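# Reaction formats: how one picture ends up meaning forty things

Notes for session 9, tidied up a bit from what I said out loud. If you missed class, read these and then do the exercise at the bottom before we meet again!

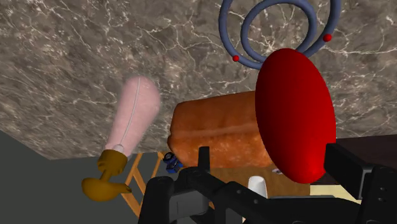

Last time we talked about where memes start (forums, group chats, somebody's bored cousin), and today I want to talk about why some of them can be reused and others can't. A picture can be funny and still be a dead end. You laugh, you send it to two people, done. A reaction format is different, it's a picture with a hole in it, and the hole is shaped like whatever you happen to be feeling. The easiest way I know to find the hole is to take something with no joke in it at all and try captions on it. Take a render of two blue rings, one nested inside the other, with a couple of glossy red balls stuck on the big one. Caption it "me and the one coworker who gets it, orbiting the same problem" and you've got a relationship meme. Caption it "my last two brain cells during the exam" and it's a student meme. Nothing in the picture changed, and you already know which of those your roommate would send you.

## The three jobs a format does

I'll use these words all semester, so please get comfortable with them.

**Slots.** A slot is any spot in the picture where a label can go. A person looking at another person has two slots. A crowd has one slot if you treat it as a crowd, or lots if you start labeling heads. Beginners nearly always want more slots than they need (I did, my first attempts looked like a map of the subway).

**Relation.** The relation is what the slots are doing to each other. Chasing, ignoring, protecting, copying, blocking. If you can say the relation in one verb, the format will probably travel. If you need a paragraph, it'll stay in your group chat, which is a perfectly nice place for it to live.

**Mood.** Mood is the part people forget. You can have the same slots and the same relation, and the thing still reads as sad or smug or panicky depending on faces, colors, the font, even how badly it's been compressed. A crunchy, over-saved picture feels older and more sincere to some readers and more ironic to others. We argued about this for twenty minutes last year and I'm still not sure who won.

## A worked case: the Huto goose

Some of you know this one. For those who don't: Huto was a small message board, mostly people who fixed up bicycles, and one of the regulars posted a photo of a goose standing in the doorway of a repair shop. The original caption was just "he will not move." That's it. People liked it, there were a few replies, and it sat there for months.

Then somebody reposted it with the goose labeled "the one bolt" and the doorway labeled "finishing this today." Now look at what happened in terms of our three words. The first post had a mood (stubborn, slightly threatening) and a relation (blocking), but no slots, because the goose was only a goose. The second post opened up two slots. After that it was off. The goose became rent, the goose became a group project partner, the goose became the loading bar on the library website.

I like this case because you can see the exact moment it turned into a format. Usually you can't. Usually by the time anyone's paying attention the early versions have been deleted or buried, and people fill in the gap with a nice story.

A couple of things to notice:

- The labels that did best were small, annoying things. "The one bolt" beats "climate change" as a goose label, at least to my ear. A goose is a medium-size problem.
- The doorway label was nearly always something the person *wanted* to get to. When people labeled the doorway with something bad, the joke got muddy and you had to stop and work out whose side the goose was on.
- After a while people stopped labeling the doorway at all. Readers knew. That's what I call a **silent slot**, and it's a pretty good sign a format has settled in.

## A case that didn't work (and why I still love it)

The Wunden lamp. Wunden was a furniture store with a very cheerful social media account, and they decided to launch their own meme. They drew a lamp with a face, gave it a name, gave it a catchphrase, and posted six versions in a day.

Go through the checklist. Slots? One, the lamp, and it was already filled, because the lamp was called Larry and he had opinions. Relation? None, he was alone. Mood? Very happy. Happy how, though, and at what? There was nothing left for anyone else to do. People could look at Larry but they couldn't *use* him.

The funny part is that Larry did get picked up eventually, after someone cropped out the catchphrase and left only the face. With no words, the smile looked kind of desperate, and people started using it for "when the manager says we're a family here." So the store got its meme, with a mood it hadn't ordered. If you ever end up doing this for a job (a few of you will!), keep Larry in your heart.

## Drift

Drift is when a format slowly changes meaning while everyone thinks they're still using it the same way. Jozef Verstraete, who taught this course before me and left me a shoebox full of printouts, used to sort a format's life on the floor of the classroom, oldest by the door and newest by the window, and have people walk along it. I've kept doing that. It works much better than slides, partly because you can't skip ahead.

When you walk along a format, watch for:

1. **Label drift.** The things going into the slots get more specific, or more private.
2. **Relation drift.** The verb changes. "Blocking" turns into "guarding," and now the goose is a hero. (This did happen. Late goose is practically a bodyguard.)
3. **Mood drift.** The picture stays the same and the feeling flips, usually toward irony, sometimes back again.

Mood drift is the one that makes parents and brands look out of touch, and it'll happen to you as well. I used a format in an email to the department this January and a student very gently let me know it had meant something else since the fall. I've decided to be grateful.

## What about formats with no picture?

Good question from the back row, and I didn't give it a proper answer. Yes, text-only formats count. "Nobody: / Me at 3 a.m.:" is a format. It has slots and a relation, and its mood comes mostly from the layout. Copypasta is trickier. A block of text that gets pasted whole has no slots, so by my definition it isn't a format until someone starts swapping nouns. Hofstetter, in the short reading, disagrees and says the slot is the *place you paste it*, so a weepy breakup paragraph dropped under a video about tractors is a filled slot. I went back and forth on this all weekend and I think that's pretty clever, even though it makes my tidy little list messier. Bring an opinion.

## Reading

- Hofstetter, the short piece on pasting (it's in the course folder, skip the footnotes on the first pass)
- The Skurwood thread, printed version. Skurwood was a fan forum for a card game and the thread is people trying to agree on rules for their own format, which goes about as well as you'd expect. Pages are out of order in the scan, sorry! Follow the timestamps.

## Exercise

Pick a plain picture. It shouldn't be funny, and it shouldn't be a format already. A photo of your own kitchen is fine, so is a diagram from a manual.

- Write 2 captions that give it different relations. Say each relation in one verb.
- Keep one of those and change only the mood. You may change the font, the color, or the crop, and you may not change the words.
- Show all versions to someone outside this class and write down what they say, in their words, including "I don't get it." Especially that one, please, those are the most useful to talk through.

A page is plenty. Bring it on paper so we can put everything on the floor, and wear socks you don't mind people seeing, because shoes come off for the walk.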